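HOUSEHOLD NEWS | Cooking | Local

Small pans, short tempers: Okstead repair morning turns to lids

November 17, 2020
By the Okstead news desk

Bring a pan, take a pan. That was the idea at Udside hall, where the winter cookware swap opened its doors at 9 and had a queue by ten past. More than 100 items on the tables by lunch, most of them saucepans, most of them small. One-person pans, milk pans, the sort you do an egg in.

The rule this year is simple. No lid, no swap. Last winter too many pans went home topless and came straight back, so anything meant to have a lid has to arrive with one, and it has to fit. Frying pans are let off. So are woks, after some discussion at the door.

Glass lids are what people ask for. See the milk rising before it's over the hob, no lifting and peering.
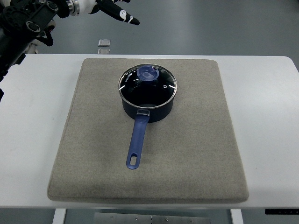 Handles get looked at too. A wobbly one is sent to the repair table for tightening, and if the screw has gone altogether the pan waits for a new one. Same with lid knobs. Plastic knobs crack, or work loose, and then someone picks the lid up with a tea towel for three years. A new knob costs very little and takes a minute to fit. The Brunberg hardware shop has put in a box of spares, mixed colours, help yourself. Blue went first.

Also on the day: a talk on looking after nonstick, repeated twice becuase the room filled up. Wooden or plastic spoons, no metal. Don't stack pans bare, put a cloth or a bit of felt in between. Let the pan cool before it goes in the sink. Vent hole in the lid blocked? Cocktail stick. Glass lids want washing by hand round the rim, where the grease sits under the metal.

Then the old question, where do you put the lid down when you're stirring. Flat on the worktop and you get a puddle. Upside down and it rocks on its knob. In the sink and you forget it. The talk came down in favour of a thick mat next to the hob with room enough for pan and lid together, side by side, and the handle turned in from the edge if there are children about.

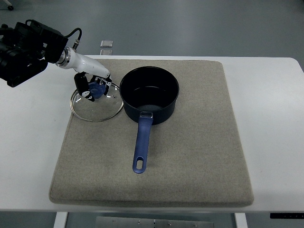 Holanda, from the repair table, told the desk she has always stood hers on a folded towel and sees no reason to change, mat or no mat, though she would like people to stop tightening knobs with pliers. Finger tight and then a touch more, she said. Glass chips at the hole.

Pans not taken go into the store cupboard at Udside for the next swap, planned for December, same hall. Drop-off in the 4 days before, side door, please rinse first. The aim is 1000 items rehomed by the end of winter, all kinds, baking tins included. No electricals and no chipped enamel.

Entry free. Tea is extra this time.

3 COMMENTS

panhandle_pat
Got a lovely little milk pan, lid fits perfect. Thanks to whoever left it.

Udside Reader
Can we bring lids on there own? Have a drawer full and not one matches anything I cook in.

mo
same question as above. also is there parking round the back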